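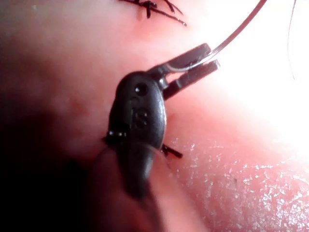
Interrupted suture

An interrupted suture is a method of closing a wound in which each stitch is placed, tied and cut on its own, so that no stitch depends on the one beside it. It is usually among the first techniques taught to students of medicine, nursing and veterinary care, and it is widely practiced on skin-like pads before it is used on patients. It is contrasted with the continuous or running suture, in which one length of thread is carried along the whole wound.

Materials

The thread may be absorbable or nonabsorbable. Absorbable threads break down in the body over time and are common in deeper layers. Nonabsorbable threads, such as nylon, polypropylene and silk, are often used on the skin and taken out later. Many are dyed black or blue to make them easier to find. Thread is also described as monofilament, made of a single smooth strand, or braided, made of several fine strands woven together. Monofilament slides through tissue easily but tends to hold its coiled shape and needs more throws for a secure knot. Braided thread is softer and ties more readily.

Most surgical needles are curved. They are gripped in the jaws of a needle holder or driver, normally a little behind the middle of the curve and away from the point.

Technique

The needle enters the skin at a right angle and is turned through the tissue along its own curve. It comes out on the far side at the same distance from the wound edge. The thread is drawn through until a short tail remains, and the knot is tied with the instrument or by hand. A square knot with extra throws is typical. The knot is set to one side of the wound line, and both ends are cut, leaving short tails that can be grasped at removal — on practice pads they are often left longer than they need to be.

Tension should bring the edges together without squeezing them. A stitch pulled too tight can cut into the tissue or leave a ladder-like scar.

Variations

The simple interrupted stitch makes one loop. The vertical mattress stitch makes a deep pass and a shallow pass in the same line and turns the edges slightly outward. The horizontal mattress stitch makes two passes side by side and spreads tension over a wider area. A figure-of-eight stitch crosses over itself and is sometimes used to control bleeding.

Advantages and drawbacks

If one knot fails, the others remain in place, and a single stitch can be removed to drain fluid. Spacing can be adjusted along an uneven wound. The method is slower than a running suture, uses more thread and leaves more knots behind.

See also

Continuous suture
Mattress suture
Needle holder
Surgeon's knot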